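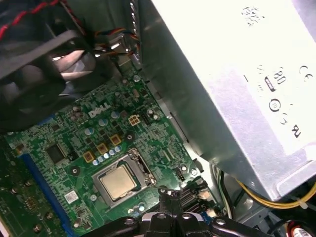

30/07/2025 - Heywood cell, teleop demos, lever task

Carried on with the socket lever on the old Dell desktop. Yi-an on the leader arm, me on the keyboard and on snacks. Target was 18 clean demos before lunch. We have 2, and one of those is clean only if you are in a generous mood.

The trouble is the power supply side. Come in from there and the wrist wants to be where the metal is, so Yi-an now starts low, below the socket, and creeps up. Slower, but no more clanging. She says it is like threading a needle while wearing somebody else's arm.

Wrist view is poor on that side too. Glare off the PSU washes out a good part of the picture. Moved the lamp, moved it back, taped a bit of card to the lamp. The card fell off. Will ask Orkberg if they still have the diffuser they borrowed in April.

Changes to the Fleltus config:
- leader-to-follower scaling down again, it was twitchy near the capacitors
- grip force limit left alone, please keep it that way
- recording now stops on the foot pedal, so we quit saving long clips of Yi-an stretching

Episode 184 is mislabeled as a success. It is me bumping the bench. Delete before anyone trains on it.

Tried guiding the arm by hand for comparison. Nice feel, but my knuckles were in every clip. Back to remote.

Next: fan connector, if the lever ever ends.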